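## 4. Comparing two wrist cameras in the simulator

By now you should have the Plorico arm loaded and moving happily on its own, and if it isn't, please do go back to section 3 and get that sorted first. This part is all about the cameras, and it is a good deal easier to enjoy when the arm is behaving itself!

We supply settings for two wrist cameras, the Teuber and the Gulness. The Teuber is the wider of the pair and the one most people start with. The Gulness sees less of the room but gives you finer detail close to the fingers, so it tends to win favour with anyone picking up small things. You are very welcome to like either one, and the point of this section is to let you try both in the same room, along the same path, before you spend any money on the real article.

### Before you start

- Close any other Ukus windows. Two copies open together will fight over the camera settings, and the loser doesn't always tell you.
- Have the practice room called *Tiled corner* downloaded. It comes with the November update.
- Leave yourself the better part of an afternoon for the full comparison (a Friday is ideal, as you can let the long run finish over the weekend).

### Running the comparison

1. Open Ukus and choose **Rooms > Tiled corner**. The textures take a moment to sharpen.
2. In the **Wrist** panel, pick **Teuber**. Leave the mount angle exactly as you find it.
3. Press **Home** and wait for the arm to settle. The status light in the panel turns green.
4. Load the path file `corner_sweep`. It turns the wrist through some fairly steep angles, so don't be alarmed if the room seems to tip over on its side.
5. Tick **Save stills** and press **Run**. The sweep saves 2,221 stills with the Teuber.
6. When it has finished, give the folder a name you'll recognise next week. "Test" is not such a name, as I have learnt more than once.
7. Go back to the **Wrist** panel, pick **Gulness**, press **Home** again and repeat steps 4 to 6. The Gulness has the quicker shutter setting and saves 3,270 stills over the same path.

> **Note:** Please don't skip the second **Home**. The path starts from wherever the wrist happens to be, and a sweep begun from the wrong place can't be fairly set against the other.

> **Caution:** If you are connected to a real arm as well as the simulated one, switch the link to **Off** before pressing **Run**. The sweep was written for a room with nobody standing in it, and the real arm will follow it faithfully.

### Looking through the results

Choose **View > Side by side** and open both folders. Scroll along at your leisure and stop wherever the wrist is tilted hard over a patterned surface, as those are the views that tell you most. Look at how well the small repeating shapes hold up as they run away into the distance, and whether broken or stained patches keep a clean outline or go to mush. Plain surfaces deserve a look too, especially if you plan to use the depth setting in section 5, which finds them rather hard going.

You may find that the gripper is missing from a good many of the stills. With the default mount angle the camera looks past the fingers for much of the sweep, and there is nothing you need to put right. If you would like the fingers in view more often, lower **Mount tilt** by two notches and run both cameras again, so that the sets still match.

Should the two folders come out looking identical, the camera choice hasn't been saved. Click **Apply** in the **Wrist** panel and have another go. Grigore Dumitrescu looks after the camera settings and is always glad to have a note through the **Help** page if something looks odd, preferably with the path file attached. 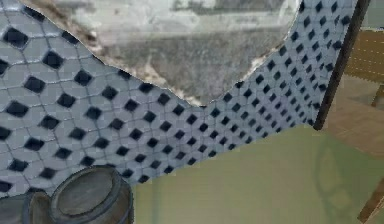
*Fig. 4: A steeply tilted view in Tiled corner, with the black diamonds growing smaller towards the right and bare plaster above the tiles.*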